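Refinished the kitchen table over the break and a few people asked for the steps, so I'm putting them in one thread. It took longer than I wanted. 1/

The table came from the Dundholm store when we moved in. Pale top, light wood, plain legs. I've seen the same one listed as maple and as birch, and I never found a label on mine. If you know which it is, tell me. 2/

What was wrong with it: the old clear coat had gone yellow and sticky at the end where we eat. Water rings at the other end. One long scratch from a mixer being dragged. The legs were fine and I left them alone. 3/

I got a quote first. The shop on Nindbridge Road wanted 700 dollars for the top, pickup included. Fair price for the work, probably, but more than I paid for the table. 4/

Stripper first, the Stalex gel. Brush it on thick, leave it 10 minutes, scrape with a plastic scraper. I did that twice. Wipe down with a damp rag and leave it overnight before you sand anything. 5/

Sanding: 120, then 180, then 220, all by hand with a cork block. If the top is veneer, go easy near the edges. I stopped using the power sander after the first pass when I saw how fast it was moving. 6/

Finish is Ledesma water-based, satin. Thin coats with a foam brush, always in the direction of the grain, light sanding in between. Oil would have made it darker and I wanted to keep the pale color. 7/

The grain is a lot easier to see now. Mostly long wavy lines, and then a patch where they get darker and bend over into an arc. I'd eaten at this table for years and couldn't have told you that was there. 8/

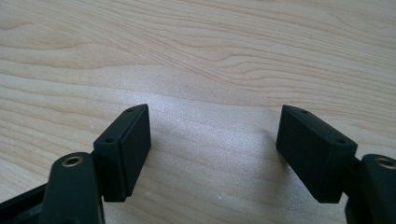
Marisol's Bench replied that satin still throws a lot of glare under a ceiling light and that I should have gone with matte, and asked if I'd thought about rubbing it back with a gray pad. 9/

Yes, I have thought about it. It does glare, enough to wash out the grain where the light hits. I'm going to leave it until July and see if it bothers me by then. Rubbing it back is an afternoon's work and I'd like to use the table first. 10/

Costs, not counting the brushes I already had: stripper, sandpaper, one can of finish, a pack of rags. Well under the quote. I have more than half the can left and will probably do the shelf by the back door with it. 11/

If you're doing this in an apartment, open every window for the stripper and do it on a day you can leave them open. We ate on the couch until the last coat had cured. Chairs are next, but those have spindles, so don't expect a thread soon. 12/12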